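The Tray by the Back Door

My grandmother kept a drawer she called the harbor, where everything that had lost its way came in to rest, and I thought of her the whole time I was at the Prillero workshop in May. It's a narrow building behind the old Viltstead dairy, with windows that want washing, and it belongs to Lurdes Godinho, who has been mending household things there long enough that people leave them on the step without a note.

She made me coffee before she would talk about bins. Then she talked about bins for most of the morning, and I was glad of every minute.

Her feeling is that a shallow container is kinder than a deep one. In a deep box, whatever you want is always at the bottom, under whatever you wanted last week, and you end up tipping the lot onto the floor. Give a tray sloping sides and your hand goes in easily, and small things slide down to where you can get at them. She likes sheet metal for it, plain gray, no paint. Paint chips, she told me, and then you are picking flecks out of your screws until Christmas.

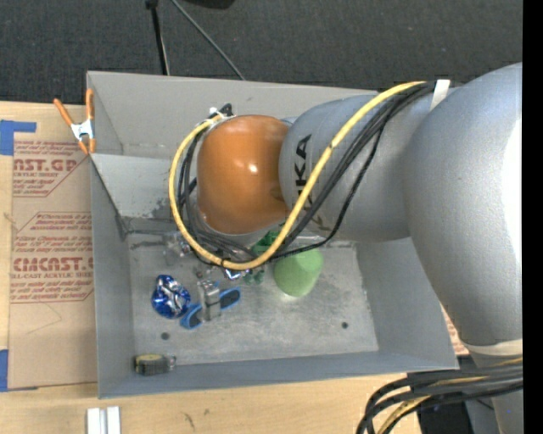

She doesn't mind scratches, either. A floor that has been scuffed by years of things being set down and picked up again is a comfort to her, and she wipes it when it needs wiping and otherwise lets it be. What she does fuss over is clamps. Spring clamps, the ordinary kind with bright orange handles, get clipped to any rim that will hold one, and she can't pass a hardware store without buying 2 more. (I have since caught the habit myself, and my kitchen shelves look very odd.)

Lourenço Louro, her nephew, takes a stricter view of the world. He came in from the yard halfway through my second cup and explained that he would like every tray labeled, and that he once wrote out 100 labels in his best handwriting over a single wet weekend. Lurdes used them up marking jam. They both told me this story, at the same time, with different endings!

I asked what ought to go in a tray and what ought to stay out. Lurdes said that depends on whether you'll look for it again before the season turns. Lourenço said anything without a partner should be thrown away. She gave him a look over her glasses and moved a saucer a little closer to her own side of the bench.

When I got home I emptied our hall cupboard onto a light wooden table and put back only what I could see at one glance. It took until supper, and there is still a shoebox I haven't faced.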